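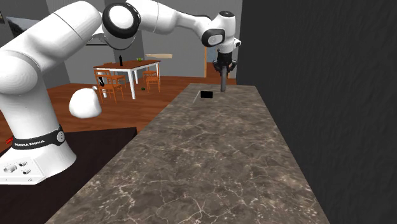
New checklist asks labs to say what their simulated robot tests leave out

February 3, 2024

By Eleri Trevor

If you've ever read a robotics paper, seen "94 percent success in simulation" or some such number, and wondered what on earth that was 94 percent of, I have good news for you. The Poretura working group put out its reporting checklist for simulated manipulation tests this week, and I've spent two evenings with it and a large pot of tea.

It's a short thing. There are 14 items, spread over nine pages, and you could fill the form out in an afternoon if your records are in decent shape. (Mine wouldn't be. I used to run these tests for a living and I kept my settings in a text file called "new_new_final".) It covers robot arms working in rendered rooms - kitchens, workshops, storage areas - where the arm picks something up, pushes it, or uses one object to move another.

The first few items are the ones you'd expect. Name the simulator and its version. Say which arm model you used and where its joint limits came from. Report how many trials you ran, and report all of them, including the ones where the physics blew up and the arm went flying off into the void. That last part got a lot of back and forth in the comment period, which ran through June and pulled in 391 comments. Plenty of labs have been quietly dropping those runs as "simulator errors," and the group now wants them listed on their own line, with a note on how you decided what counted as an error.

Then it gets more interesting, at least to me. Item six is about what the gripper is holding at the start. If your trial begins with a rod or a tool already between the fingers, you have to say so, and you can't call the result a grasping score. I cheered a little when I read this one! Holding a rod and reaching for a small flat object on a counter is a perfectly good test, but picking up that rod in the first place is a whole separate problem, and the two have been getting mixed together in results tables for years.

Item seven asks about clutter and background. A lot of rendered rooms these days are nicely furnished, with a dining table and chairs off behind the work area and fruit sitting out, and it's easy to look at a room like that and assume the robot is dealing with all of it. Usually it isn't. The checklist wants you to sort the contents of the room into things the arm can touch, things it can see but never reach, and things that have no collision shape at all. It also wants a line about objects that float or overlap at the start of a trial. You're allowed to have them, you just have to report them and say whether you left them in.

Item nine is friction, and here I think the group went a bit soft. You have to state the friction values for the gripper fingers, the object and the surface under it, but you don't have to say where you got them. A countertop that looks like polished marble can have the grip of a rubber mat if somebody typed in the wrong number, and the picture won't tell you. Hesis, the test lab that did the trial run of the checklist, asked for a source to be required. The final text says one is "encouraged." Oh well.

About that trial run, because it's the part I'd read first. Hesis took 84 published test setups and tried to fill out the form for each one using only what the authors had made public. They then reran the ones they could, for a total of 957 trials. The write-up is refreshingly plain about where they got stuck, and camera placement comes up over and over. People will give you the arm's starting pose to four decimal places and then say the camera was "in front."

As for who is going to use it, Sulletti says it'll attach a filled-out form to every simulated result it publishes from now on, and the Ciobanu workshop will ask for one with each submission, though it won't turn papers away for leaving items blank this year. I think that's a sensible way to start. Small teams and students do a lot of this work, and a hard rule on day one would mostly teach them to write "n/a" quickly.

One thing I'd still like to see is a section on moving from the simulated arm to a physical one. The group says it left that out on purpose, to keep the form short, and that safety checks for hardware belong in a separate document. Fair enough, but I've watched people carry speed limits straight over from a simulation without changing a thing, and I'd take even a one-line reminder - check your speeds, check your stops, stand back.

The checklist is free to download from the Poretura group's site, along with a blank form and two filled-out ones. If you only have ten minutes, read the second filled-out form. It has a blank under item nine, and a note in the margin asking the authors to go back and look it up.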